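Shared Workroom Walk-Through, June 2, 2019
Filled in by Brayden Chan

Doors and exits
Front door: OK. Opens all the way, closes by itself.
Back door: NEEDS WORK. It sticks at the bottom and I had to give it a real shove. I wrote this up in December too, so please, let's get somebody from Judik out here with a plane!
Exit sign: OK. Lit, and the test button works.

Fire and electrical
Extinguisher: OK. Needle in the green, pin in, tag current.
Smoke alarms: 2 tested, both loud (sorry, neighbors).
Breaker panel: FIXED ON THE SPOT. Someone had parked a stack of Ivley boxes in front of it, so I moved them under the stairs. I want 36 inches clear there, always.

Floors and tables
Floor: OK, just swept. The mat by the sink curls up at one corner - I'd toss it.
Table coverings: KEEP AN EYE ON IT. Brown paper is fine by me, but it does crease and tear, and tape ends come up. Press them down or pull them off before you start.
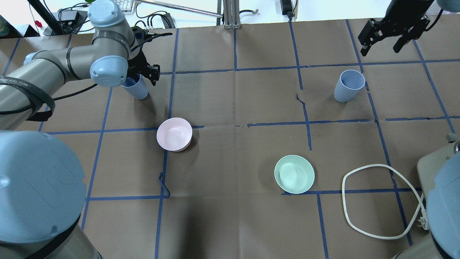
Photo: Brayden Chan

First aid and supplies
Kit: RESTOCK. We're low on the small bandages and completely out of burn gel. I put in an order with Istell, 60 bandages to the box.
Eyewash bottle: OK, sealed and in date.
Solvent cabinet: OK. Locked, and the key is back on its hook (thank you, whoever that was).

Still open from last time: back door, sink mat, and the stair light on the Intarasuk side of the building.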